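Home | Browse topics | Ask | Paint & Walls | My page | Sign in
Print this page | E-mail to a friend

How do I pick a hallway color when every swatch looks different by the time I get home?

Posted by Yesenia Benavides in Paint & Walls, 19 April 2023

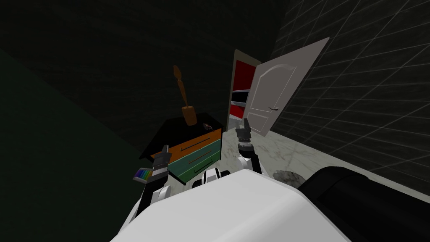
Rainbow stripes, red through violet

Okay, I need some help before I lose my mind. We have a long skinny hallway with no windows, just the light that comes in from the rooms at either end and one ceiling fixture that the last owners left. It's currently a yellowy cream that looks like old teeth. I want to paint it in June when my sister can take the kids for a weekend.

I've been to the store four times now. Every time I come home with a fistful of paint cards, tape them up, and hate all of them. The one I loved under the store lights was a soft gray green and in my hallway it went straight to mud. Then I tried a pale blue and it looked like a dentist's office (sorry, dentists). My husband says just go white and be done, but the white we used in the bathroom came out kind of pink, so I don't trust white either!

So what do people do? Do you buy the little sample pots? Do you change the light bulbs first? Also the trim is an oil paint, I think, pretty glossy, and I don't know if that changes anything. We'd be doing the stairwell too, if I'm still speaking to anyone by then.

Bouchra Badawi

Change the bulb first! I did my whole upstairs landing before I figured this out and ended up doing it twice. Check what's in that ceiling fixture. If it says 2700K on the base it's a warm bulb and it'll push everything toward yellow, so your gray green never had a chance. I went to 3000K for our landing and it was so much calmer, still cozy but you could tell what color things were. Some people go up to 4000K but I find that a bit like a grocery store at night.

Then yes, buy the sample pots, but don't put them straight on the wall. With old yellow all around it, every new color looks cold or dirty. Get a piece of poster board, paint it nearly to the edges, two coats, let it dry overnight and then move it around. Hold it up by the front door, then down at the dark end, then flat against the trim. Look at it at breakfast and again after supper with the lights on. I leave mine up for at least a couple of days and I walk past without staring at it – if it bugs me when I'm carrying laundry, it's out.

On the muddy thing, I'd try a color with more in it than you think you want. The really pale grayed ones go dead without daylight. I ended up with a sort of apricot from Mitari that looked scary on the card and is lovely on the wall. My mother in law still calls it "the orange hall" but she sat out there on the bench the whole time she visited, so there you go.

About your pink white bathroom: do you have a red or rust colored shower curtain or mat in there? Mine bounced color all over the place until I swapped the rug.

Yeison Rivadeneyra

just go white. ceiling white on the walls, flat, done in an afternoon. hides all the dings too

Consuelo Rivadeneyra

Please don't listen to my brother, he rents and he has no kids. Flat ceiling paint in a hallway will show every handprint and you can't scrub it. Get an eggshell or a satin.

What I'd add to Bouchra's answer is the trim. If it really is oil, test it before you put anything water based over it. Rub a hidden spot with a cotton ball and some denatured alcohol, window open and gloves on. If the color comes off on the cotton it's water based, and if nothing happens it's probably oil. Oil needs a light sanding and a bonding primer or the new paint will peel off in strips the first time somebody bumps it with a vacuum. I learned that on nine doors. And if the house was built before 1978, do a lead test before you sand anything at all.

For the stairwell, pick the hall color first and carry it right up. We tried a different shade on our stairs and there was no good place to stop one and start the other, so there's a line at the top step that I see every single morning.

Yesenia Benavides

Thank you both (and Yeison, sort of). I looked and the bulb is 2700K! Also the bathroom mat is bright red, so I feel a little silly. House is from 1954 so I'm getting the lead test before anything else. Poster board is on the list for tomorrow.

Print this page | E-mail to a friend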